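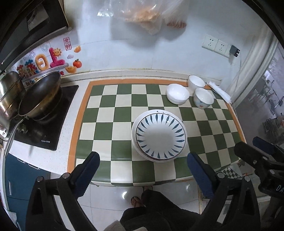
Marit Ellingboe
Staff Writer, Trondura Young Readers
2 January 2018

How Does Clay Become a Plate?

Look at the plates in your kitchen cabinet. Some are plain. Others have a pattern around the rim, like blue marks shaped like leaves on a white plate. Plates can be made of plastic, metal, glass, paper or even pressed leaves. This article is about plates made from clay.

What is clay?

Clay comes out of the ground. It is made of very tiny bits of rock. Over thousands of years, rain, wind and ice break big rocks into smaller and smaller pieces. Rivers carry the smallest pieces along and drop them where the water slows down.

Wet clay is soft and sticky. You can push your thumb into it and the dent stays there. Sand will not do this. The bits in clay are flat, and water lets them slide over each other and then hold still.

Clay can be red, gray, brown or almost white. Red clay has iron in it. The clay used for white plates has very little iron.

Making the shape

A potter can make a plate on a spinning wheel. The potter puts a lump of clay in the middle, presses it down, and pulls the edge outward. It takes a lot of practice to keep the plate even.

Factories use machines and molds. At the Hirvonen pottery works in the town of Dremberg, a machine presses a flat piece of clay onto a mold shaped like the top of the plate. A metal tool shapes the underside. Then a worker wipes the edge with a damp sponge to make it smooth.

Drying

A new plate has to dry before it goes in the oven. If there is water left inside, it turns to steam when it gets hot. The steam pushes outward and the plate can crack or burst.

Clay also shrinks as it dries. A plate that dries too fast on one side will bend. At Hirvonen the plates wait 2 days on open shelves, and they are turned over once.

The first firing

The oven for clay is called a kiln (you can say "kill" or "kiln" with the n, both are right). The big kiln in Dremberg holds 456 dinner plates. For the first firing it is heated slowly to 1,573 degrees Fahrenheit. Your oven at home probably stops at 500 or 550.

Heat changes clay for good. A dried plate will turn back to mud if you leave it in a bucket of water. A fired plate will not. It is hard now, but it still soaks up water a little, like a flower pot does.

Color and glaze

Glaze is a thin coat of powdered minerals mixed with water. The main one is silica, which is also used to make window glass. The plate is dipped or sprayed, and then it goes back in the kiln. The glaze melts and forms a smooth, glassy skin.

Patterns can be painted under the glaze or on top of it. Blue is a very old choice. A metal called cobalt makes a strong blue, and it can stand a lot of heat without fading. Some patterns are painted by hand. Others are printed on thin sheets and slid onto the plate like a sticker.

Words to know

Clay: soft earth made of tiny bits of rock
Kiln: a very hot oven for firing clay
Glaze: a glassy coat on pottery
Cobalt: a metal used to make blue color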